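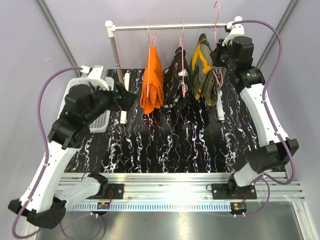

Garment cell, three pieces on the rod, basket at the left.

Workshop > Laundry and Linens > Working Beside a Cell

Tips for the hanging station

These notes apply to the two-arm garment cell at the Nekby workroom. Most of them will carry over to any bench where a machine handles hangers and a person handles everything else.

Rod and hangers

Use one hanger type per rod. Thin wire hangers with a narrow hook take up little room, but their frames cross easily when they are pushed together. Set the hooks facing the same way and leave a hand's width between garments. Overlapping fabric is the most common cause of a stop on our floor.

Check that both feet of the rack sit flat before starting. A rack that rocks will shift the rod height, and the taught positions are only good for one height. Mark the foot positions with low-tack tape and replace the tape when it curls.

Keep prints and dark fabrics off a dark tabletop where you have the choice. Ours is black with white veining and was picked for easy wiping. Shinji Sugawara would choose a plain mid-gray next time.

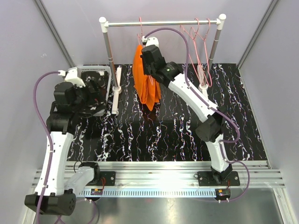
Orange garment still on the rod, bare hangers at the right end, dark, cloth-like contents in the basket.

Basket

Keep the basket against the rack foot, on the same side every shift. Empty it before the cloth reaches the rim. Smooth rims snag less than cut edges, and a perforated side lets lint drop out when the basket is knocked over a bin.

Collect bare hangers at one end of the rod and lift them off together by the hooks. Pulling from the bottom bar bends the wire, and a bent hanger goes in scrap.

Cables

Clip the cable along the link and leave slack at the elbow. Look at the clips at the start of the shift. A clip that has slid will let the loop hang in front of the gripper.

What changes for staff

Before the cell, sorting staff at Nekby cleared racks by hand for the full shift. They now load, inspect and clear stops. The job involves less reaching and more standing still, so put a mat down and rotate every 2 hours. Estela Sosa moved the mending table within arm's reach of the cell, and repairs are now done between loads. Pay grades were revised in August to cover stop clearing. Write every stop in the log, including the short ones. The log reached 2869 entries before anyone sorted it by garment type, and knits were well ahead.

Comments

Hortensia Cabrera
We run 50 hangers to a batch. Does the spacing rule hold for coats?

Tatsuya Sasaki
Double it for coats. Ours also needed a heavier rack foot.

Kanako Sugawara
The mat helped. Rotation gets skipped when we are short a person.

Related
Removing lint from slotted baskets
Straightening wire hangers: when to stop
Shift logs that fit on one page
Wiping down a glossy bench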